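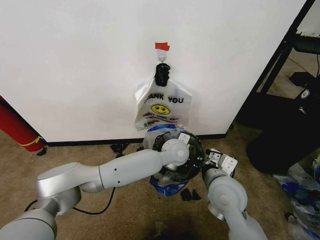
Hi, I'm Asabe, and I'm looking for people who'd like to keep a shopping diary with me for a few weeks! I'm writing a small book about how we carry things home – groceries, takeout, library books, the stuff your aunt hands you at the door – and I've run out of friends to pester.

I'm after people who shop on foot or by bus, at least some of the time. Drivers are fine too, but I already have a lot of you from the first round in October (thank you, you wrote so much about trunks). Any age over 18. You don't need to be tidy or green or have opinions about tote bags, although if you do have opinions I want all of them.

What you'd do: write me a few lines each time you bring something home. What you bought, what you carried it in, where the bag went afterward. A drawer, a doorknob, a hook on the wall with the cheerful THANK YOU bag on it, the trash, wherever. Spelling doesn't matter and neither does length. One person in the last round sent me 119 entries and another sent me six, and I used both.

At the end we'd have a phone chat, maybe 2 hours if you're a talker like me, shorter if you're not. I can pay $293 for the whole thing, diary and chat together, and it goes out once we've talked. Pascual Bustos handles the payments and will ask you for a mailing address.

I won't use your real name unless you want me to – a few people picked their own fake ones last time, and I now have a Zudel and a Boonchu in chapter four.

To join in, send a note to Asabe Effiong, Box 2077, Prideo, or drop it off at the front desk of the Oden Reading Room. Tell me where you usually shop and what you carried home last. Please get it to me by Dec 2, 2023. I'll write back to everybody, though it may take me a week or so.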